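Simulation work: two-handed tasks on the Gallura bench

The Stunau group has finished the first round of training in Gallura, the simulated tabletop it built over the winter. The aim was to find out how much a two-handed policy can learn from rendered scenes before it is given any time on hardware.

The policy sees the table from the robot's own viewpoint and controls both hands. Each episode gives it one task, such as closing a drawer or setting a fallen cup upright. Between episodes the simulator changes the table texture, the lighting and the position of the objects. Some objects have no part in the task and are only there as clutter.
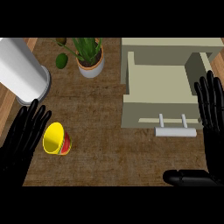
A Gallura scene from the robot's viewpoint, with the drawer open and the cup on its side.

Training used 600 demonstrations recorded in simulation by operators wearing tracked gloves. The group then filtered them with Prydderch, a short script that drops any demonstration where a hand passes through an object or the physics engine reports a contact force above a set limit. That left 494.

The filtered set gave the better policy. On drawer closing it succeeded in 84 percent of test episodes, with table textures it had not met in training. The policy trained on all 600 was lower on every task, and it tended to push the drawer at an angle until it jammed.

Cup tasks are still weak. The policy often reaches for the cup with the nearer hand and knocks it farther away - the group thinks the friction settings are partly to blame and is measuring real cups to correct them. It also plans to add 30 demonstrations that begin with the cup close to the table edge.

Hardware tests will be run at the Killance lab in March, starting with the drawer. The Prydderch script is on the shared drive, along with notes on the force limit. Groups using other simulators will need to change the contact reader before running it.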